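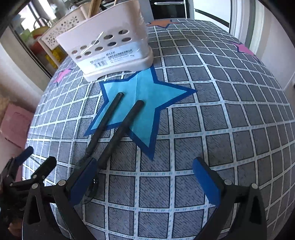 Drosilthorpe kitchen hall sets new routine for chopsticks and cutlery

The shared kitchen in Drosilthorpe has changed the way it stores and hands out chopsticks, spoons and other table tools. The new routine took effect on Thursday and applies to all groups that book the room, including the Padilla lunch club and the evening cooking class.

Under the old system, chopsticks were kept loose in a drawer below the counter, mixed with serving spoons and skewers. An inventory carried out in November listed 357 single chopsticks, of which 70 had no match in length or pattern. The unmatched sticks have been set aside for craft use and will not go back to the tables.

Sticks are now stored upright in plastic caddies with openings in the sides. Upright storage lets water drain toward the base after washing and keeps the eating ends clear of the counter. Caddies go out to the table before a meal and return to the washing area afterward. They are not to be stacked while full.

Sorting is done by length first and by pattern second. Plain wooden sticks and sticks with a printed end section are held separately, as the printed section wears faster in hot water. Groups are asked to wash printed sticks by hand at a moderate temperature and to leave them standing until dry. Plain sticks may go through the machine in the closed basket – the open rack lets them drop onto the heating element.

Spoons may share a container with chopsticks during a meal but have to be separated before storage. Metal left against damp wood for a long period can mark it, and several plain sticks were discarded in November for this reason.

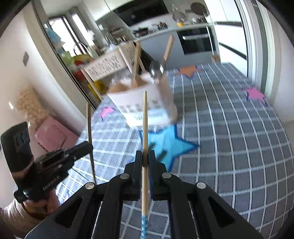

Wooden sticks and a metal spoon in a printed container, with the kitchen counter and oven behind.

Small paper containers remain in use for sessions held away from the counter. They are suitable for dry items only and should be replaced when the rim softens. The hall holds a stock of 500, supplied flat by Fatico, and these are kept in the tall cupboard with the napkins. Groups that use more than one sleeve per session are asked to note it in the booking book.

The star-patterned floor covering and the checked table coverings are outside the new routine. Both are still wiped down by the group that used them, with a damp cloth and no bleach. Crumbs should be swept up before wiping, with attention to the fold lines, where grit tends to collect.

A trial of the same method ran for 7 weeks at the Prerkach community kitchen. Breakage fell over that period, although the kitchen also stopped lending its cutlery to outside events, so the two effects cannot be separated. Drosilthorpe will continue to lend sets on request, counted out and counted back in.

A printed sheet showing the sorting order is fixed inside the door of the tall cupboard. Replacement labels for the caddies are in the same place – top shelf, left side. The routine will be reviewed after the spring bookings close.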